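Trirum Support – Ticket 1441
Product: Hadine recipe and stock manager
Opened by: Jozefína Doležal, Pramudholm
Opened: May 1, 2019
Status: Solved
Subject: Scaled recipes come out with the wrong amount of salt (and only salt!)

Original message

Hello all,

First off, I love this program. We moved our whole bread list over from paper in the spring and the bakery has never been so calm before dawn. But I have a puzzle for you, and it's rather a good one.

When I scale a dough from 20 loaves up to 104, the flour, water and starter are all perfect. The salt is too low. It isn't wildly low, just enough that the morning lot tasted flat and my brother pulled a face. If I scale back down to 20, the salt is right again. I've tried it on the office computer and the tablet by the mixer and both give the same answer.

Things I've tried already:
Deleting the salt line and typing it in again. No change.
Making a new recipe from scratch with the same numbers. This one scales properly!
Copying the old recipe and scaling the copy. Wrong again.
Switching from grams to kilograms. Wrong in kilograms too.

So it's something the old recipe is carrying around with it. I'd be delighted to know what.

Jozefína

Reply from Trirum Support

Hello Jozefína,

What a lovely clear report, thank you. The fact that the copy goes wrong and the new one doesn't is a huge help.

Could you open the old recipe, go to Ingredients, click on the salt line and then on More? There should be a box called Upper limit. Please tell us if there's anything in it. Could you also tell us how the recipe got into Hadine – typed by hand, or brought in from a file?

Reply from Jozefína Doležal

There is! It says 1,441 g. I have never set that in my life, I didn't know the box was there. The flour line's box is empty, and so are all the others.

The recipe came in from a file. Before Hadine we had a spreadsheet that the Hamel flour people's trainer helped us set up, and I imported that. There was a column in it called "max", which I think was the most salt our old tub could hold. I'd completely forgotten about it.

Reply from Trirum Support

Mystery solved, then. The import reads a column called "max" as the upper limit for that ingredient. When you scale up, the amount climbs until it reaches the limit and stays there. At 20 loaves you're well under it, so everything looks fine.

To put it right:
1. Open the recipe and clear the Upper limit box on the salt line.
2. Press Save, then Recalculate.
3. Go to Tools, then Check limits, and you'll get a list of any other imported recipes with a limit set.
4. Clear those in the same way.

Copies made earlier keep their own limit, so they need clearing as well. We've also asked the developers to show a small warning whenever a limit changes a scaled amount.

Reply from Jozefína Doležal

Brilliant! Cleared it, pressed Recalculate, and the salt jumped to exactly where I'd have put it by hand. Check limits found the rye and the seeded loaf too – the rye explains a few things. A warning would be a very welcome addition.

You can close this one.

Ticket closed by customer.
Attachments (1)
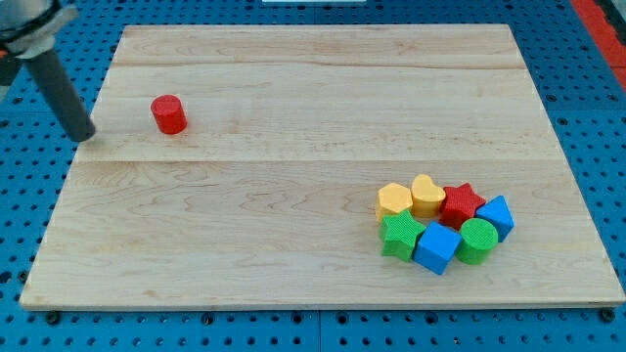
Pale wooden board on a blue worktable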